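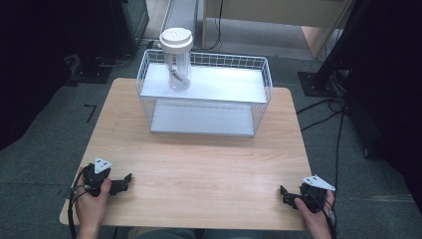

Work at Hand: Automation on the Packing Floor at Fludholm

Dastden packs cleaning and household refills at its Fludholm site. The first robot arms went onto the packing line in May, and part of the day's work has changed since then. Some people who used to pack full time now spend part of the shift teaching packing moves, using grippers they hold in their hands. This page shows that work and gives some notes from the people doing it.

At the table
A gripper in each hand, jaws open, with the basket and bottle farther back on the table. The operator works sitting down.

The markers
Each gripper carries a white marker plate on top. At Fludholm the plates are used to track where the hands go. They get wiped at the start of every session, and a scratched one is replaced.

Cables
Both grippers are wired. Operators asked for longer cables in the first week and got them. They still have to watch their feet when they get up.

The basket
White wire, two levels. Baskets are harder to teach than boxes - jaw tips catch in the grid if you come in too low. New operators start with boxes and move on to baskets after 14 sessions.

Bottles
Clear plastic with a screw top is one of the regular items. A bottle has to be put down upright and let go without a nudge. Most people rush the letting go.

Time on the grippers
A session lasts 30 minutes, then the operator goes back to the line or takes a break. The first plan had longer sessions, but wrists got sore and the plan was changed.

Who does it
The site has 67 people on the floor, and seven are trained on the grippers so far. Orvokki Savolainen has packed at Fludholm for 14 years and was one of the first to sign up. "I thought it would be easy because I already knew the job," she says. "But I had to slow down and think about what my hands do. I'm still not used to sitting."

Pay and shifts
Gripper sessions are paid at the higher line rate. Nobody has lost hours this year. What happens when the Plitberg line gets its own arms has not been settled, and people do ask about it at shift meetings.

What the arms do now
Light refills and single bottles, mostly on the late shift. Mixed orders are still packed by hand, and so is anything in glass. When an arm stops, a packer clears it and writes down the reason - the sheet goes to the trainers the next morning.

Related
- Shift changes on the Plitberg line
- Pitkänen workshop: repairs and spare parts
- Gallery: the loading dock at Fludholm
- Signing up for gripper training

Contact the site office | © Dastden | Page updated 12 September 2026 | Back to top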